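Contra la vajilla a juego

Tengo en casa 3 platos que no se parecen entre sí y he llegado a una edad en la que eso se interpreta como un síntoma. Las visitas los miran con ternura. Mi familia, con preocupación. En las últimas Navidades me regalaron un catálogo de Fumard, la tienda de menaje, con una página doblada por la esquina: servicio completo, 60 piezas, un solo tono de blanco roto. Sesenta. No conozco a tanta gente, y a la que conozco no le daría de comer toda la misma noche.

Quiero defender aquí el plato suelto. Sé que es una causa menor y que hay columnistas ocupados en asuntos de Estado, pero ellos también comen sobre algo.

La vajilla a juego se vende como orden y es en realidad una hipoteca. Se rompe un cuenco y el conjunto queda herido. Empieza entonces la peregrinación: la tienda ya no lo trabaja, el fabricante ha cambiado el esmalte, en un almacén de Clombridge quizá les quede alguno, pero el borde es medio milímetro más alto. Conozco hogares donde el plato que falta ocupa más conversación que los que quedan. Con los sueltos el duelo dura lo que se tarda en buscar la escoba.

Luego está el asunto del color. Durante años nos convencieron de que la comida solo se ve bien sobre blanco, teoría que conviene mucho a los restaurantes que sirven poca. Yo pongo las lentejas en azul claro y la fruta en un lavanda que mi madre llama «de baño». Las lentejas no han protestado. Sobre una mesa blanca, además, un plato de color hace por la habitación más que cualquier centro de flores, y no hay que cambiarle el agua.

Mis detractores alegan que así la mesa parece un mercadillo. Depende de la mesa. La mía está abarrotada y parece un mercadillo con cualquier cosa. Pero denle a dos platos discordantes una superficie lisa y sitio de sobra, y se comportan con una dignidad notable. 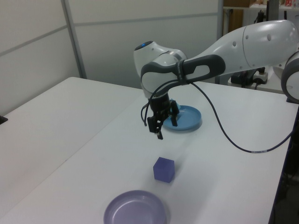

Azul claro al fondo, lavanda en primer término y un cubo translúcido entre ambos: parientes lejanos que se llevan bien.

Fíjense en que son primos de color, y ahí está el truco que los partidarios del juego completo no quieren admitir. Entre la uniformidad y el caos hay un terreno amplísimo, habitado por gente razonable. Basta con que las piezas compartan algo: una forma redonda, un borde levantado, cierta palidez. El resto lo pone el ojo, que es muy trabajador y agradece que le dejen tarea.

Del borde levantado quisiera decir unas palabras, porque se le ha hecho poca justicia. El plato completamente plano es un invento de alguien que nunca ha cenado en el sofá. La salsa tiene vocación de viajera. Un borde, por modesto que sea, establece una frontera y ahorra manteles. Si me obligaran a comprar una vajilla entera, que no lo harán, pediría el borde por contrato.

Hay también un argumento económico, que dejo para el final por pudor. Mi último plato me costó 3 euros en un cajón de restos de Galang, donde van a parar los que han sobrevivido a sus hermanos. El servicio de la página doblada costaba 231. Con la diferencia se puede cenar fuera varias veces, en platos ajenos, y dejar que friegue otro.

No pretendo convertir a nadie. Quien disfrute viendo su alacena formada como un regimiento hace bien en pasarle revista cada domingo. Solo pido que, cuando venga a casa y le toque el azul, no le dé la vuelta para buscar la marca. No la tiene. Y el lavanda es el mío.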